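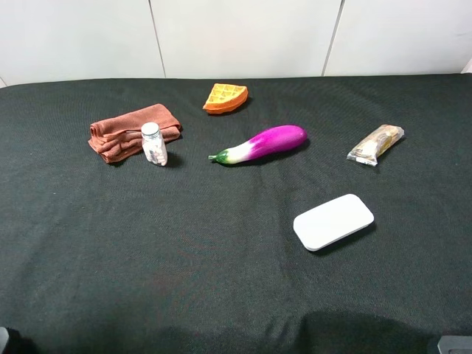

Scoring partial grasps in a tabletop evaluation

Ebere Odukoya
5 January 2021

Our group is evaluating a grasping policy trained on 815 demonstrations. The test set consists of 200 trials with household items and toy food, and a folded towel is included as a soft distractor. When the target stands against the towel, the fingers sometimes close on both. Two of our raters record this as a success and one does not. Is there an accepted rule that we may cite in the methods section?
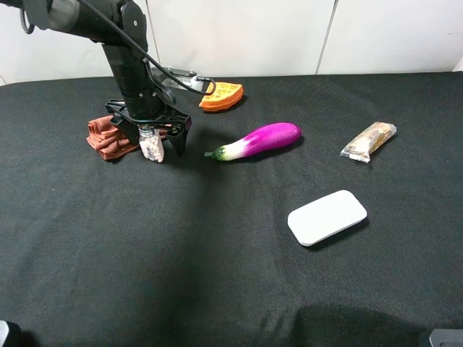

Aliyu

We are not aware of a common standard. Our practice is to fix the rule before the first trial and to report two rates: target lifted, and target lifted alone. A lift must be held for five seconds. Please also report agreement between raters before any disputes are settled.

Zurkden

Just remove the towel. Problem solved.
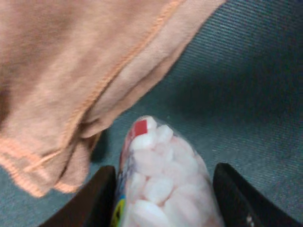 Use of the wrist view

Narkport

Removing the towel would change the question being studied. I would recommend that raters consult the wrist view along with the fixed view, as contact with fabric is easily missed from one side. Trials that remain unclear should be given their own category and kept in the total.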